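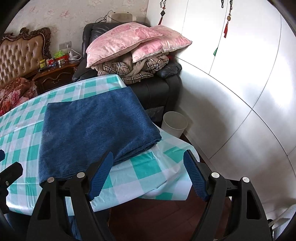

A reader in Evport wrote to the Office of Household Linens to say that a cloth folded into four does not stay folded into four, whatever the Regulations may claim, and that she had known one to open overnight on its own table.

The Office replied within the permitted period. It thanked the correspondent for her interest, enclosed the current Regulations, and drew her attention to the paragraph on thick cloths, which are to be laid on a covered table with the layered edge to the right. It noted that 439 households in the Brenix district had adopted the practice without complaint.

Her second letter was shorter. She had laid the dark blue cloth exactly as directed, on the checkered tablecloth, near the armchair. In the morning it was open again. She had asked the other members of the household, and each had denied touching it. She wished to know which paragraph applied.

The matter was referred to the Hunda Annex, where the older rulings are kept. The clerk on duty searched for most of July and found a single memorandum, typed on the back of a laundry receipt. It stated that cloths in bedrooms were formerly left open on the first night after a departure, so that anyone coming home late would find something to put around the shoulders. The custom had been withdrawn as wasteful. The memorandum did not say whether the cloths had been informed.

The clerk attached it to the file and recommended a visit.

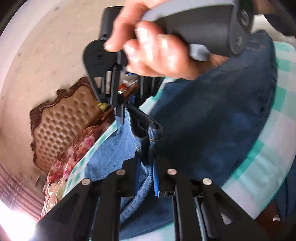

Regulations and Related Proceedings: page last revised 12/27/19

The visiting officer arrived at Evport in the afternoon and was shown to the bedroom. In accordance with procedure, she asked first about the remainder of the wash. Denim was to be dealt with before towels, she explained, and both before anything intended for a table. The correspondent said that in her house the towels had always gone first - her sister did the towels - and that she saw no reason to change the order now that her sister lived elsewhere.

The officer wrote this down. She then asked when the sister had left. The date given was one day before the first letter.

They folded what there was to fold, in the order of the house. The officer stayed until the lamps were lit along the road. Her report runs to 14 lines and finds no fault with the table, the cloth or the householder. Under Recommendations she entered that the blue cloth be left open until further notice, and that a key be kept under the usual stone.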